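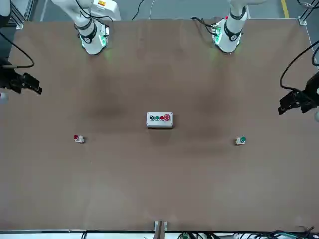 Bench surfaces: care reminder

The Vostdale workshop has switched to Relum hard oil for all light-brown tabletops. Apply one thin coat with a lint-free cloth, wait 10 minutes, then wipe off the excess. Full cure takes six days at room temperature – keep solvents and tape off the surface until then. Faint darker patches can be evened out with 1000-grit paper before recoating. Send supply requests to Dalia Samir by the end of March.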